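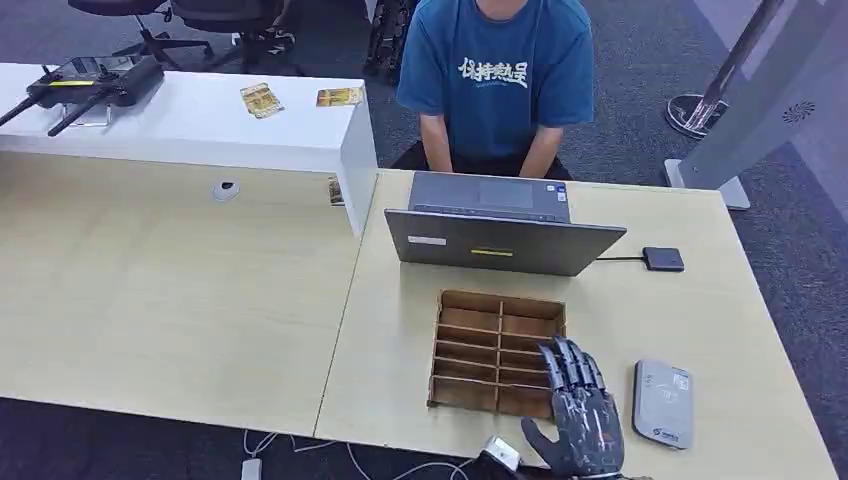 Laptop and plywood organiser on one of the desks at Trurkwood.

Famari seat cushion review: four months of sitting on it

I've been renting a desk at Trurkwood since the autumn, and the desks are lovely, plenty big enough, nice pale wood look to them. The chairs are another matter. They must have come as a job lot from somewhere, they're hard as a church pew and they slope very slightly forwards, so by mid-morning you've slid to the front edge and have to shuffle yourself back again. I do the books for a few small businesses so I'm sitting down for most of the day, and by January my tailbone was so sore I was doing my phone calls standing in the corridor.

Kirsty Sowerby, who has the desk by the radiator, had already bought herself a Flemus gel cushion and let me try it for an afternoon. It was fine! A bit like sitting on a hot water bottle that's gone cold. I wanted something firmer, and after far too long reading reviews in bed I ordered the Famari memory foam one with the cut-out at the back. It cost me £34, and I've seen it go up and down a bit since.

First impressions

It comes squashed flat in a plastic bag, rolled up tight, and the leaflet says to leave it a day to puff up. I gave it a night on the spare bed and that was enough. There's a smell. I won't pretend there isn't, it's that new mattress smell, and in a small car (I drove in with it on the back seat) it was quite something. It had gone by the end of the first week and I haven't noticed it since, even on warm afternoons.

The cover is a dark grey knitted sort of stuff with a zip along the back edge and a rubbery dotted base to stop it slipping. There's a handle too, which I thought was a bit of a gimmick and now use every single day.

What it's like to sit on

Firm. Much firmer than I was expecting, and for the first couple of days I thought I'd made a mistake. It gives a little under your weight and then stops giving, so you're held up and not sunk in. The U-shaped gap at the back means your tailbone is hanging over nothing, which feels peculiar for the first ten minutes or so of every day and then you forget about it completely.

By the second week the soreness had nearly gone. I'm not a physio and I'd changed a few other things at the same time (I'd started getting up for a proper lunch, for one) so I can't swear it was all the cushion. But I left it at home by accident in the spring and by three o'clock I was back to shuffling about, so I'm fairly convinced.

It does raise you up, and this is the bit I wish the website made clearer. It's 10cm thick at the back, tapering a bit towards the front, and it squashes down to less than that once you're on it, but I still had to drop my chair by a good couple of notches. If your chair doesn't go up and down, have a think before you buy. I tried it on a dining chair at home and my knees were practically wedged under the table. Brenda Ellwood borrowed it for a week and she's a good deal shorter than me, and she ended up with her feet dangling and a box file underneath them. She's gone for the Dobson wedge instead, which is half the height and seems to suit her down to the ground.

The wedge shape sorts out the forward slope on the Trurkwood chairs if you turn it the right way round. I had it back to front for two days. The cut-out goes at the BACK, in case you're as daft as me.

Washing it

The cover comes off and goes in the machine on a cool wash. I've done mine four times now, once because of soup. It came up well each time, no shrinking, although getting it back on is like putting tights on a toddler. You need to fold the foam in half lengthways, push it right into the far corners and then let it spring open. The zip pull is tiny and I've put a key ring through mine so I can get hold of it.

Don't put the foam itself in the wash. The leaflet says so in big letters and Sandra Tunstall, who bought the same cushion for her husband's van, did it anyway. It took over a week to dry in her airing cupboard and it's gone lumpy on one side.

The dotted base has started to lose a few of its dots at the front corners. It still grips on fabric seats, but on a smooth plastic chair it's begun to creep a little when you lean over to pick something up.

In the car and on the train

I've used it on the drive to my sister's, which is a bit over two hours, and it was good for my back and bad for my headroom. I drive a small hatchback and my hair was brushing the roof. I also had to redo all my mirrors. As a passenger it was much better.

On the train it was brilliant! It's not heavy, the handle fits over my wrist, and the seats on our line are so thin these days that it made a real difference. You do look slightly like somebody's nan going to the cricket. I've made my peace with that.

How it's wearing

After four months of daily sitting the foam has softened a touch, mostly on the left, so I must sit lopsided. It still springs back overnight. I had an old one from the market years ago that went as flat as a pancake by the second month, so this is doing far better than that. I've no idea yet how it'll be after a year and I'll add a note at the bottom when I get there.

Customer service

I had to email them once, as my first cover had a zip that came off in my hand. Someone called Nadège Besson replied the next morning and a new cover turned up a few days later, no photos wanted and nothing to post back. They also sell spare covers separately, in grey, navy and a mustard colour that I rather fancy.

Who I'd recommend it to

If you've a hard office chair that goes up and down, and your trouble is your tailbone, I'd say go for it. If you like a soft seat you'll hate it and you'd be better off with the gel one like Kirsty's. Beverley Holroyd tried all of ours one lunchtime and liked the Flemus best, then the Dobson, and said mine was like sitting on a loaf. She went off and spent nearly £50 on a sheepskin.

I'm giving it four out of five. It loses one for the height and for those dots coming off the bottom.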